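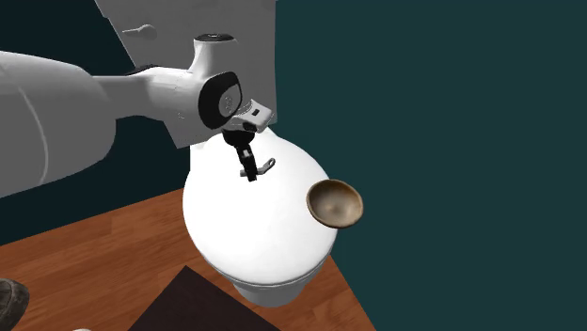 Pre-run checklist: bathroom scenes, single arm, simulated

Print this page | E-mail this page

Search the Lotisel notes Enter keywords Go

I wrote this list for myself back in June, after losing most of an afternoon to a batch of runs that had the wrong collision meshes loaded. Since then it's grown comments like a hull grows barnacles. Feel free to copy it, cross things out, argue with me. It covers the Oltix planner stack on our simulated bathroom scenes, before anything goes into an overnight batch. The kitchen scenes have their own list and it's a lot longer (drawers!).

Mark each line OK, FIX or N/A. My comments from the last pass are underneath.

1. SCENE LOAD

1.1 Scene file matches the task file. OK.
Check the hash, don't go by the name. I have two scenes called bathroom_final and I'm not proud of it.

1.2 Toilet lid state matches the task file. OK.
Lid closed, and the task says closed. If the lid joint is left free, lock it or give it some damping. An unlocked lid will creep a hair when something lands on it, and then your place pose is off and you'll blame perception like I did.

1.3 Loose objects settled before the first plan. FIX.
The brown bowl sits out at the edge of the lid, partly over the border. I let physics run for 300 steps before planning and that used to be plenty. This time the bowl was still reporting a tiny velocity when the planner took its snapshot. I've bumped the sleep threshold and put in a wait. Please don't fix this by gluing the bowl down — we want the arm to be able to knock it off if it's going to.

1.4 Floor mat has collision turned on. OK.
It's easy to forget because the arm never goes near it. A dropped object does.

2. PERCEPTION

2.1 Segmentation finds the lid as a separate thing from the tank and the bowl. OK, but barely.
White lid, grey panel behind it, pale arm hanging over the top. The Szulc segmenter likes to merge the lid with whatever part of the arm is closest. Turn on the robot self-mask first, then look at the lid mask, in that order. I did it backward for a week.

2.2 Self-mask covers the whole arm, wrist and gripper. FIX.
It missed the black ring cover at the wrist again. The mask was built from an old model of the arm, so anything that changed on the wrist since then leaks into the point cloud as a floating obstacle. The planner then very politely refuses to move. Rebuild the mask from the current model, and rebuild it every time the model changes.

2.3 Held object is tracked as held. OK.
For this one it's the small grey metallic piece, bent, with a loop at one end. Thin stuff like that is rough on the depth filter. If the loop fills in solid, drop the hole-filling down a notch. If the whole object vanishes you've gone too far, come back up.

2.4 Pose estimate for the held object agrees with ground truth. OK.
We're in sim, so there's no excuse for skipping this! I let it be off by 2 millimeters, and anything past that goes back for a look.

3. PLANNING

3.1 Held object is attached to the gripper in the planning scene. OK.
My number one mistake, year after year. If it isn't attached, the planner thinks the hand is empty and will happily sweep that long curved end straight through the bowl. Open the planning scene viewer and look at it with your own eyes. The log line saying "attached" only means the request went out.

3.2 Clearance to the lid set for the descent. OK.
I use 7 millimeters until the last segment, then let it go to contact. The Grenville defaults are tighter than that and I don't like them over a curved surface.

3.3 Tank and flush lever are both in the collision world. FIX.
Tank yes, lever no. The lever is a slim little thing up by the top of the wrist, and somebody (me) simplified it out of the mesh to save time. Put back as a capsule. Planning time went up by an amount I can't feel.

3.4 Retreat path planned before the place, as well as after. N/A.
This task stops at the hover. Leave the line in, the next task needs it.

4. CONTROL

4.1 Gripper force limit matches the object. OK.
Too high and a thin metal object squirts out of the fingertips in sim. It's kind of funny the first time.

4.2 Joint limits have soft margins turned on. OK.

4.3 Controller rate and physics rate divide evenly. OK.
If they don't you get a faint jitter at the wrist that looks just like bad gains. Check this before you touch the gains.

4.4 Watchdog kills a stuck run. OK.
Set at 34 seconds. Any longer and one stuck run eats the batch.

5. LOGGING

5.1 Seed written to the log. OK.
5.2 Planner version written to the log. FIX. It was writing "dev" for everything. Thanks, past me.
5.3 Disk space. OK. Look anyway.

Result: hold the batch until 1.3, 2.2, 3.3 and 5.2 are rechecked after a clean reload. Don't recheck in the same session, the old mask stays cached.

Still to add: a line for lighting changes, and something about the lid being open.

Contact | Copyright Lotisel project notes | Back to top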